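From: Csizmadia
To: Drundville Brush List
Subject: Re: Hanging vs. laying flat

> I've been drying my brushes on a folded towel and two of
> them now have a bend near the ferrule. Is a rack worth the
> money, or is it mostly for looks? Also, does it matter how
> much space there is between them?

I used a towel for years and got the same bend. A rack fixed it for me. Rinse until the water runs clear, squeeze the tip gently, shape it with your fingers, and hang it point down. Leave it overnight. I don't put the bamboo caps back on at all anymore.

On spacing, my rack has six pegs and I hang three brushes on it, one at each end and one near the middle. With all six pegs in use the wet tips swing into each other when somebody walks past the table, and you end up with gray smudges on a clean goat hair brush. Brushes that are fully dry can go closer together.

Check the length before you order. The longest brush I own is 298 mm including the loop, and the tip comes down past the lower crossbar. It still clears the table, but a bigger brush might not. The Trimstead catalog lists two heights, 348 mm and 581 mm. The tall one is meant for the big banner brushes and takes up a lot of room if you only do small characters.

The loops are the other weak point. Mine came with thin cord and one let go after 17 months. I retied it with waxed thread from Wavia - no trouble since.

As for looks, I do like the dragons on the ends of the top bar, but they collect dust and I go over them with a dry paintbrush when I think of it. A plain bar would work the same. Put white paper under the rack the first few times and you'll find out fast whether you are rinsing long enough.

Mine, set up at home:
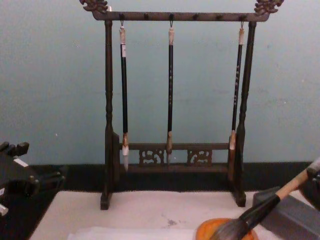
Drundville Brush List member, replying: I'd add one thing on the cord. Check the knot where it goes into the end cap too, as that is where both of mine gave out.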